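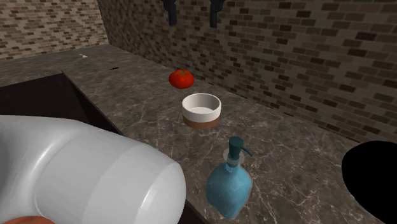 Outdoors > Beach and Lake > Shelters > Hadus Pop-Up Beach Shelter Review

The Hadus is a pop-up beach shelter for two adults, or one adult and a couple of small kids. It opens on one side, has a mesh window in the back wall, and the floor extends out front as a mat. I used it through most of the summer at public lake beaches, plus one long weekend on the coast. Most of these places had no shade trees and no rental umbrellas, so it got plenty of hours.

Setup is quick. Take it out of the bag, pull the two cords at the top until the hub clicks, and it stands up. The first time I needed the instructions, which are sewn inside the bag. After that it took me under a minute. Take it to the water's edge and turn the back toward the wind before you pull the cords, or it will try to leave.

There are 6 sand pockets along the bottom edge and 8 stakes in a small pouch. The pockets do most of the work on sand. Fill them all the way. I filled only the back ones on a breezy afternoon and the front corners lifted every time I got up. The stakes are thin metal pins and they're fine in grass or packed dirt. In loose sand they pull right out. On the pebble beach at Zepeda Cove I couldn't get them in at all, and I ended up putting rocks in the pockets, which held but left scuffs on the fabric.

Shade is good from late morning until 2 or so if you face it north. Later in the afternoon the sun gets under the front edge and you have to turn the whole thing, which means emptying the pockets first. A front flap that came down halfway would fix this. The Arkus shelter I had before this one had that kind of flap, and I miss it.

Ventilation is fair. The back window rolls up and ties with two toggles. With it open and any wind at all, the inside stays comfortable. On a still day it gets stuffy by noon and I sat on the mat instead. The mesh keeps out flies but the front doesn't close, so you will still get some.

I sat through one rain shower in it. The roof didn't leak. Water came in along the seam where the floor meets the left wall and made a puddle in the corner where I had my towel. The company doesn't sell it as a rain tent, so I don't hold that against it much.

Packing up is slower than setup. The hub folds easily, but the fabric holds sand in the corners and the bag is cut tight. You need to shake it out, roll it, let the air out, and roll it again. Damp, it barely fits. The shoulder strap is too short to wear across the body with a jacket on. Weight isn't a problem, and I carried it with a cooler down the stairs at Tronico Beach, which has no other access.

After a season the poles are straight, the zipper on the stake pouch is stiff from salt, and the blue has faded on top. One toggle came off and I sewed it back on. Rinse it with fresh water at home and dry it open before you store it.

Check the rules before you go. Two of the beaches I visit allow shelters only behind the lifeguard line, and one allows open umbrellas only.

I would buy it again for sand beaches and light wind. For pebbles, or for a place where the wind picks up every afternoon, get something with heavier stakes and separate guy lines. The Hadus has loops for guy lines but doesn't come with any.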